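Chapter 11
Keeping Track of Stock

Every business that sells or makes things has to hold some of those things in storage. A bakery keeps flour. A hardware store keeps screws, paint and light bulbs. A hospital keeps gloves and bandages. The goods a business holds are called its inventory, or stock. In this chapter you will learn how stock is counted, how it is valued, and how a manager decides when to order more.

We will follow one small company through the chapter. Jullach Lighting, in the town of Sollville, assembles desk lamps from parts it buys from other firms. Its shades come from a supplier called Plivovora. The owner, Marisol Doucet, started the business with a single product and now sells 14 different lamps.

In October, Doucet ran into a common problem. A hotel wanted 304 lamps, and her records showed enough parts to build them. When her staff went to the shelves, they found plenty of bases and cords but too few shades. Some shades had been damaged and thrown out without being written down. Others had been used for store displays. The records were wrong, and the order shipped late.

The gap between what the records say and what is really in storage is called shrinkage. Theft is one cause, but damage, spoilage and plain clerical mistakes also play a part. A business that never counts its stock will not know how large the gap has become.

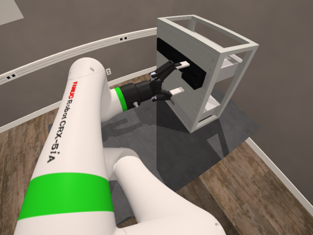
Figure 11.1 A robot arm beside an open white rack-style cabinet (computer rendering).

Storage costs money even when nothing goes wrong. Rent, insurance, heating and wages must all be paid while goods sit on the shelf. These are known as carrying costs. The money spent on the goods is also tied up until they are sold. If Doucet buys 800 shades at once, she may get a lower price on each one, but she has less cash left for everything else.

Holding too little stock has a cost as well. A customer who finds an item missing may go to another store and stay there. In a workshop, one missing part can stop the work on a whole order. This situation is called a stockout.

Most of the methods in this chapter try to find a sensible level between these two problems. Section 11.1 compares periodic counting, in which stock is counted at set times, with perpetual records, which are updated after every sale or delivery. Section 11.2 explains the reorder point. Section 11.3 covers the valuation of goods bought at different prices.

Key terms
inventory
shrinkage
carrying costs
stockout
reorder point

Before you read
Think of a store you visit often. Write down one item that it would need to reorder every few days and one that could stay on the shelf for months. Keep your notes for the exercise at the end of Section 11.2.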